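3. Recogida de demostraciones

3.1. Puesto de trabajo y protocolo

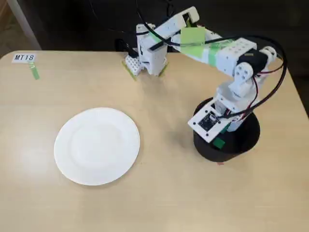 Figura 3. Puesto MT18: brazo de bajo coste con base circular negra, pinza orientada hacia el tablero y plato blanco utilizado como objeto de la tarea.

¿Qué se registra en cada demostración? Cada episodio contiene las posiciones articulares del brazo, la apertura de la pinza, la orden enviada por el operador en cada instante y una instrucción breve en lenguaje natural. Las imágenes se guardan por separado y se alinean después mediante marcas de tiempo.

El conjunto Zolau se compone de 3.943 episodios de manipulación de vajilla sobre mesa, obtenidos por teleoperación. La unidad mínima de registro es el episodio, que comienza con el brazo en la postura de reposo y termina cuando el operador pulsa el pedal de cierre. Los episodios se agrupan en sesiones, y cada sesión queda asociada a un único puesto y a un único operador. El código del puesto figura en una etiqueta adherida al tablero (Figura 3) y se copia en los metadatos al abrir la sesión.

La estructura del brazo está formada por piezas blancas perforadas, lo que permite sustituir un segmento sin desmontar el resto de la cadena cinemática. Tras cada sustitución se repite la calibración del cero articular. En la primera campaña, realizada en abril, esta repetición dependía del criterio del operador; el análisis posterior mostró desviaciones sistemáticas en el codo, por lo que 200 episodios fueron retirados del conjunto. Desde entonces el programa de captura, Jostton, impide abrir una sesión si el fichero de calibración es anterior al último cambio de pieza anotado.

3.2. Variación de las condiciones iniciales

La posición inicial del plato se extrae de una rejilla de 27 celdas definida en el sistema de coordenadas de la base. El operador recibe la celda en pantalla, coloca el plato a mano y confirma. No se exige centrado exacto: la dispersión dentro de la celda se considera parte de la variación deseada. En trabajos preliminares se utilizó una colocación libre, y los operadores tendían a repetir las posiciones más cómodas para el agarre, con escasa cobertura de la zona próxima a la base.

Se definieron tres familias de tareas: desplazar el plato a una celda indicada, empujarlo hasta un borde de la rejilla y asirlo por el reborde para elevarlo. La tercera presenta la mayor tasa de rechazo. El reborde ofrece poca altura útil y la pinza debe aproximarse con una inclinación que los operadores noveles tardan varias sesiones en reproducir de forma estable.

3.3. Revisión y etiquetado

Todos los episodios pasaron por una revisión manual coordinada por Yesenia Barajas con la herramienta Studell. El revisor asigna una de cuatro etiquetas: correcto, correcto con recuperación, fallido o inválido. Los episodios con recuperación, en los que el operador pierde el contacto y lo restablece, se conservaron íntegros. Suman 980 y se distribuyen con marca propia, de modo que puedan excluirse del entrenamiento. Los fallidos se conservan igualmente, aunque no se emplean en los experimentos de la sección 4.

Se consideran inválidos los episodios con pérdida de paquetes en el bus de los servos, los interrumpidos por el límite de corriente y aquellos en los que la instrucción escrita no corresponde a la tarea ejecutada. Este último caso se concentra al comienzo de las sesiones y se atribuye a que el campo de texto mantenía el valor de la sesión anterior. El defecto se corrigió en la versión de septiembre de 2023.

La partición de prueba se construyó por sesiones completas, con el fin de evitar que episodios consecutivos de un mismo operador aparecieran a ambos lados. El puesto MT18 aporta sesiones a las dos particiones; el puesto Bautista, con una geometría de mesa diferente, se reservó por entero para la evaluación.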